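Two-arm folding build: left gripper drops the cloth when the right arm starts moving

Asked in Home Builds > Arms and Grippers
Viewed 1,621 times
Tags: gripper, servo, cloth, power supply

I have a two-arm setup on a bench in our shared workshop and I'm trying to get it to fold thin white fabric. Both arms are metal bracket kits with hobby servos. The brackets that hold the boards are my own prints. The control software is Pandavari, running on an old desktop under the bench.

Each arm works when I run it alone. The left one can pick up a corner and hold it as long as I like. The problem comes when I run the full fold. The left gripper closes on the edge, the right arm starts its move, and a second or so later the left gripper lets go or the fabric slides out. It happens on most runs but not all of them. I ran 50 folds one evening in June and only a few got to the second step.

What I have tried:
Slower speed on both arms. Helped a little.
Closing the gripper further. The servo got hot and buzzed, so I backed it off.
Swapping the left and right gripper servos. The problem stayed on the left.

Everything runs from one Surnov bench supply. The wires for the left arm are longer because the supply sits at the other end. Is this a grip problem or a power problem? I'd like to know before I buy stronger servos, because I would have to reprint the finger mounts too.

3 answers

Answer 1 (accepted)

It could be both, but check the power first. You said the trouble starts when the other arm moves, and that it stayed on the left side after you swapped servos. A weak servo would have taken the problem with it.

Put a meter on the power wires right at the left gripper servo, not at the supply. Run the fold and watch the reading when the right arm starts. If it drops well below what you set, the gripper is losing force at the moment you need it. A cheap meter can miss a short dip, so use the min/max setting if yours has one.

I had the same fault on my own bench. Mine has two arms on one supply as well, and a long thin pair of wires going out to the left one.
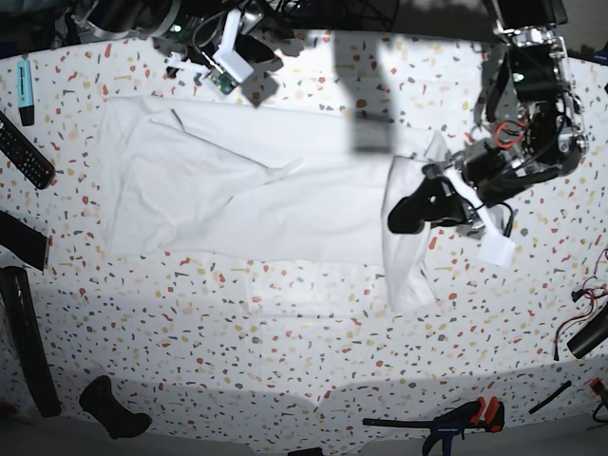 Lakeck_bench
Workshop member, 879 helpful answers

The left gripper has the folded part near the right edge of the cloth there, and the other arm is over the far edge. That is the position where mine used to let go. The shoulder servo on the second arm pulled hard when it started, and the voltage at the left wrist went down with it.

Three changes fixed it for me. I ran a separate thick pair from the supply to each arm and stopped chaining them. I put a large capacitor across the power wires close to each gripper — check the polarity and the voltage rating before you turn anything on. Then I changed the script so the second arm ramps up slowly for the first part of its move.

Do them one at a time and test after each one, or you won't know which one mattered. In my case the thicker wires did most of it.

Also tie the wires back along the arm. If a loop hangs near the wrist it can catch on the cloth or pull on a connector, and that looks a lot like a grip fault.

Helpful: 87

Comment from the asker: Measured it tonight. The supply was set to 6.0 V and the minimum at the left gripper was 4.6. Ordered wire.

Comment from Lakeck_bench: That will do it. Don't turn the supply up to make up for the drop, or the servos will see too much when the arms are idle.

Answer 2

gashi_prints
Member

Power aside, have a look at your fingertips. Smooth printed plastic is bad on thin cotton. I dip mine in liquid rubber, two coats, and let them dry overnight. Heat shrink works too but it slides off after a while.

Rounded tips are fine for pinching a fold that is already raised. For a single flat layer I found a thinner tip got under it better. You can print both and swap them with one screw if you design the mount that way. The Gashi finger files in the downloads section are set up like this — they need a bit of sanding at the pivot.

Comment from the asker: Thanks, will try the rubber after the wiring is done.

Answer 3

new_to_arms
Guest

Just get bigger servos. I did and it was fine.

Comment from gashi_prints: Bigger servos draw more current, so with his wiring the dip would get worse.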